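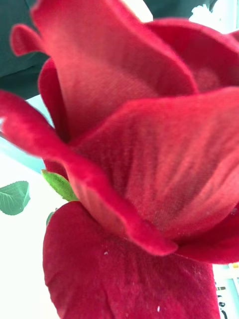 PRESS RELEASE
April 15, 2025
For immediate use

Vindel fabric roses go on sale in June, pre-orders open now

Pudlow, the artificial flower and table decoration supplier, is adding a range of fabric roses to its catalogue under the name Vindel. Red first. Two more colours later in the year, cream and a dusty pink, dates to be confirmed.

The Vindel rose is a single-stem flower with soft, velvety petals and a rolled edge. Sold by the stem or in boxes of 24. Aimed at wedding hire firms, restaurants, hotels, shop windows and anyone who has to dress the same tables week after week and is tired of throwing flowers out on a Monday morning budget.

Why fabric? Customers asked for it. Pudlow wrote to its trade customers last autumn and had 177 replies. The most common complaint by a long way was shine. Plastic-looking petals, hard edges, a red that goes orange under warm bulbs. Second most common was petals that all sit the same way, so a vase of a dozen looks like a dozen copies.

Vindel is the answer to that, or a good start on it. The red is a deep crimson in the folds and goes lighter and a bit pinker where the light catches the petal. The weave shows if you put your nose right up to it and we are happy with that, it is cloth and it should look like cloth. From across a table it reads as a rose. The outer petals can be eased open or pushed closer by hand, so stems from one box can be set at different stages of bloom.

Getting the edge right took longest. The first samples were cut flat and looked thin from the side. Later ones were rolled too tight and the whole head went stiff. The version going on sale is the thirteenth sample, give or take a stem colour, and it was picked after a fortnight on the tables at Bech, the restaurant next to our showroom, who also borrowed a box for thier window and have not given it back.

Petal fabric is supplied by Hurex, who have made ribbon and trimmings for Pudlow for years. Heads are put together by hand at our own workshop. Expect small differences between one rose and the next, a petal tip that curls more, a fold that sits deeper. Not a fault, please don't send them back for it.

Care

Velvety cloth picks up lint and dust, no way round that, and on a dark red petal a white speck will show. A soft dry brush is best, a clean make-up brush or small paintbrush will do. Work from the middle outwards. A hairdryer on cool also works for a whole vase. Do not wash, do not use sticky rollers, they pull at the pile. Keep out of strong sun if you can, all reds fade in the end.

Store upright or in the box supplied, heads not touching the lid. If a petal gets squashed, hold it over a kettle for a few seconds (mind your fingers) and shape it while warm.

Ordering

Pre-orders are open to trade customers from today and to the public from the start of June. First deliveries the same month, trade boxes going out before single stems. The first 100 trade orders get a free sample card with cuttings of all three colours, so you can hold the cream and the pink up against your linen before deciding.

Minimum trade order is one box. Mixed boxes will be possible once all the colours are in, not before. Existing account holders can add Vindel to a standing order by phone or through the usual form, new customers need to open an account first which takes a couple of days.

Samples for press

Single stems are available on request for photography and review. Please say if you need them back-to-back with other colours as the cream is still at sample stage and there are only a few to go round. High resolution pictures also available, same address.

About Pudlow

Pudlow makes and supplies artificial flowers, wreaths, garlands and table decorations to the trade and to the public. The showroom is open by appointment.

Press enquiries: Pudlow press office, via the contact page. We aim to reply by the end of the next working day.

ENDS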